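Moving out of the Westerberg building, week two

So the box situation is bad. I said I'd be done by October and it's October and I have 30 boxes in the hallway and a closet I haven't opened. The new place is smaller. I knew that when I signed. Still.

Things I've learned so far, quick, before I have to run to the storage place again:

Label the side of the box, never the top. They get stacked. I did the first dozen on top like a genius.

Books in small boxes. Serena Marchetti told me this twice and I ignored her twice and then the bottom went out of one on the stairs. 7 am, cookbooks everywhere, the downstairs neighbor in her robe helping me pick up a Vinari catalog from who knows when. Sorry Frøydis.

The movers. I got two quotes, 2000 from the big outfit and 300 from a guy with a van who wants me to do all the carrying. Went with the van. Ask me in a week how my back is. He also wants 135 if the elevator's out, and it's been out twice this month already, so I'm basicly budgeting for it.

Utilities - call them early. I was on hold for my whole lunch break and then got told I needed the meter number, which is in the basement, which is locked. Call number two tomorrow.

And get rid of stuff before you pack it. I packed a fondue set. I have never made fondue.
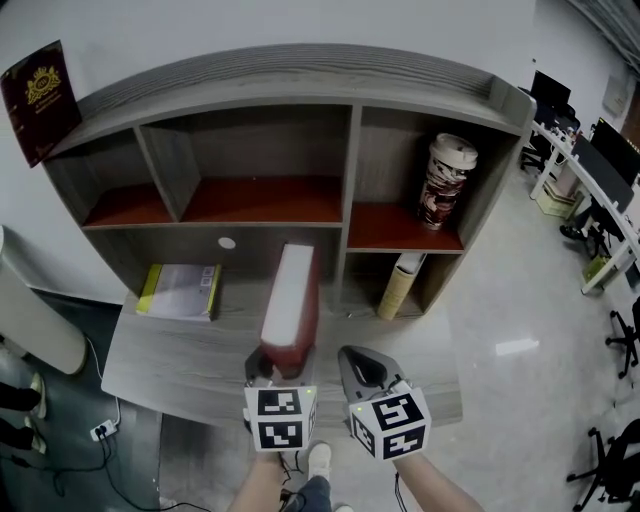 Storage is what worries me most about the new apartment. One hall closet, no pantry, and a kitchen that somebody designed for a person who eats out. So I keep looking at anything with cubbies. Gray wood grain, white wall, reddish brown inside the upper ones, I could live with that. The wide one in the middle would take my serving bowls if I stopped buying serving bowls. And a little round hole in the back for cords, I want that on every piece of furniture from now on. My current desk has the cords going over the front and it looks like a hospital.

Anyway. Still to do: return the router, find the spare mailbox key, defrost the freezer, which I keep putting off becuase of the peas. Change of address is done at least. If anyone local wants a fondue set, email me, it's in one of the boxes marked KITCHEN MISC and there are too many of those.

Ok, van guy is calling.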